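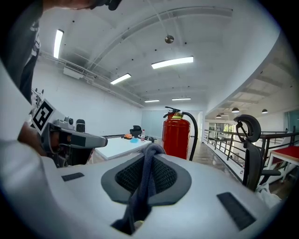
Forum > Europe > Spain > Driving and routes

Search this forum Advanced search Go

Bañuelos road over to Jetar - is it ok in a hire car??

**mudflap_meg**
Hi all, quick one. Off in a few weeks, August 2019, two of us plus my mum in the back. Want to do the high road from Bañuelos to Jetar, the one with the gorge and the chestnut woods. Hire car will be something small and underpowered knowing our luck. Husband says take the main road and stop moaning. Is the high road doable? Mum not great with drops. Also where do you stop for lunch, map shows nothing at all between the two.

**oldgoat**
Doable yes. Did it in a Fiesta. Tarmac all the way, bit broken near the top. Go early, coaches start coming up from the Jetar side mid morning and there are places you will not get past one. Reversing round a bend with a coach driver waving at you, no thanks, once was enough.

**Pinto_Bean**
Coaches don't use the high road any more, they put a width limit on it. Unless it's changed back.

**oldgoat**
Well one was there in spring. Big white thing. I didn't dream it.

**Pinto_Bean**
Might of been a minibus. Just saying what the sign says.

**quietlanes**
Whichever it is, go Bañuelos to Jetar and not the other way. You're on the inside, wall side, nearly all the way up. Makes a massive difference with a nervous passenger. We did it in reverse first time and my sister had her eyes shut from the reservoir to the pass. Missed the lot.

Lunch - take it with you. There's a pull-in by the fountain just before the top, stone bench, shade till early afternoon. Water's fine to drink, or we drank it anyway.

**mudflap_meg**
Ooh inside lane, brilliant, hadn't thought of that. Mum can sit behind husband and look at rock. How long do I allow?

**oldgoat**
2 hours if you don't stop. You'll stop.

**ferrywonk**
Nearer 3 with stops, more if you walk down to the gorge bridge. Do walk down. Path's on the left after the second tunnel, easy to miss, there's a post with a yellow stripe but last time it was half buried in brambles. Steep coming back. Your mum may want to stay up top with a book.

**Pinto_Bean**
Second tunnel or third? There's a short one most people don't count.

**ferrywonk**
Second proper one. The short one's just a hole.

**tarmac_terry**
Going to be the grump here. Drove it last January and thought it was over-rated. Lovely for ten minutes at the top, then it's trees, trees, trees and you can't see out. Low sun in your face the whole way down into Jetar. The lower road past the reservoir is prettier, quicker, and has a cafe with a toilet. There, said it.

**quietlanes**
January though! No leaves, no light, half the place shut. Not the same road at all. And the trees ARE the view, they're ancient, some of them you could park a car in.

**tarmac_terry**
If there were no leaves how come I couldn't see out. Anyway. Each to their own. Toilet is still a point in my favour.

**mudflap_meg**
Toilet is a very big point actualy, with mum. Could we do up the high road and back on the low one?

**ferrywonk**
Yes that's the best way to do it. Loop. 107 km all in, starting and finishing in Bañuelos. Fill up before you go, the pump in Jetar was card only and hated my card. Had to borrow off a bloke on a tractor.

**oldgoat**
Check the hire paperwork as well. We used the Givero desk at the airport and they block 300 euros on your card for tyres and underneath, which they don't mention till you're stood there with a queue behind you. Got it back but took ages. Take photos of the wheels before you drive off.

**Pinto_Bean**
Givero were fine with us. No block that I noticed. Think it depends if you take their cover.

**oldgoat**
Didn't take their cover. On principle.

**Pinto_Bean**
Well there you go then.

**radstead_rover**
Any of you lot from the Radstead meet-up? Someone there had a printed sheet with all the pull-ins on this road marked, both sides, and I lost mine. Would help meg too.

**quietlanes**
Think that was mine. Will dig it out, it's on the old laptop. Some of it's out of date - the one after the chapel has been fenced off, goats I think, or somebody's goats.

**mudflap_meg**
Yes please!! Right so: early start, up the high road, fountain for sandwiches, low road home, cafe. Do I need to book the cafe?

**tarmac_terry**
No. Closed one day midweek, forget which. Have the almond cake, not the flan. If it's shut there's a bar at the dam end with plastic chairs, toilet's round the back and you have to ask for the key.

**ferrywonk**
Flan is good what are you on about. Also meg, headlights on in the tunnels, they aren't lit and cyclists come down fast. And take a jumper for the top. I know it's summer. Take it anyway.

**mudflap_meg**
Jumper noted. Husband now saying he was always in favour of the high road. Will report back.

**radstead_rover**
quietlanes any luck with the laptop?

**quietlanes**
Charger's gone missing. Weekend hopefully

Related threads
Jetar - parking near the old town, any free?
Reservoir road closed for resurfacing?
Givero hire desk, fuel policy question
Best chestnut woods for a short walk, flat please
Nervous passengers - your least scary mountain roads
Radstead meet-up, who's coming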